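Kasness Community Kitchen and Workshop
Equipment Review Group – minutes of the meeting held on 6 Jan 2020

Present: the chair, the minute-taker, both kitchen leads, the workshop lead, the member for accessibility and a representative of Kolev, who joined us for items 3 to 5.
Apologies: received from the bookings desk, who sent written comments, taken under item 5.

1. Welcome and minutes of the last meeting

The chair welcomed everyone back after the break and thanked those who had come in through the rain. The December minutes were agreed with one small correction: the spare key for the store cupboard is kept in the office and has never been kept behind the boiler. The minute-taker is sorry for any time spent looking.

2. Matters arising

The replacement hinge for the dishwasher has been fitted and is holding up nicely. The quotation for the extractor fan is still awaited, and the workshop lead will chase it again. It was agreed to leave the question of the noticeboard until the spring, when we shall know whether the hall is being painted.

3. The Prudier tabletop arm – purpose of the review

The chair reminded the group how we came to this point. Several of our regular cooks find reaching, lifting and gripping difficult, and last year we asked for suggestions for anything that might help with the fetching and setting down of small things at the table. The Prudier arm was put forward by Kolev, who supply it and look after it, and who have kindly offered us a trial before we commit ourselves to anything.

The Kolev representative took us through what is on offer. The hire is £375 a month, which covers the arm, the gripper, the software and one visit a month from an engineer. Extra visits are charged at £25 an hour. There is no joining fee, and the agreement may be ended with five weeks' notice on either side. The kitchen leads asked whether training was included, and were pleased to hear that it is, for as many people as we can fit in the room.

4. The arm at work on the table

The group then turned to the arm at its work with small household things, the cup being the one of most interest to our cooks. Pictures are included with the minutes for members who could not be with us.
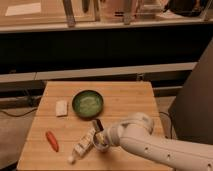
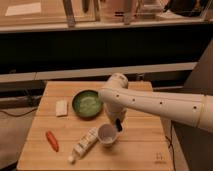
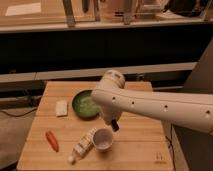
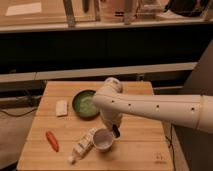
The cup and the gripper are the things to look for in all four.

5. Discussion

There was a good, long discussion, and the minute-taker has done her best to do it justice.

The member for accessibility spoke first and said how glad she was to see everyday objects being used. A cup that stands close to a bottle is just what our cooks have in front of them, and she felt that a tidy row of wooden blocks would have told us very little. She would like the trial to include handled mugs and the heavier beakers we keep for the lunch club. The representative said this was quite possible, though each new shape ought to be tried with an engineer present the first time.

The kitchen leads were warm about the idea but had worries over cleaning. They asked whether the gripper could be wiped down between sessions with our usual spray. The representative thought so but preferred to check, and will send us the care sheet. Until we have it, the arm is not to be used with uncovered food. One of the leads also asked about noise, as the lunch club can be a little overwhelming for some people already, and it was suggested that the first sessions be held on quiet mornings.

The workshop lead raised the matter of cables. He would want any lead running down from our table to be clipped to the leg, and anything crossing the floor to go under a proper cover, particularly with walking frames about. Everybody agreed with this, and it will be a condition of the trial.

The written comments from the bookings desk asked where the arm would live and whether the room could still be let in the evenings. The chair thought the small room on the ground floor would do very well, and that evening lettings could carry on provided the arm was switched off and covered – the workshop lead will look out a suitable cloth.

The group also touched on the Jedier kit, the other product on our list. It is cheaper, but it has to be bought outright and put together by the customer, and the workshop lead did not feel he could promise the hours. It was agreed to keep the Jedier leaflet on file.

6. Decisions and actions

Agreed: to accept the offer of a trial of the Prudier arm, subject to the care sheet and the cable arrangements.
Kolev: to send the care sheet and a draft agreement.
Workshop lead: to measure the small room and price floor covers.
Kitchen leads: to choose the mugs and beakers.
Member for accessibility: to ask the lunch club who would like to take part.

7. Any other business

The 224 leaflets left over from the winter fair are to be used as scrap paper. The good scissors are missing from the workshop again, and their return would be very welcome.

The date of the next meeting will be sent round once the draft agreement has arrived.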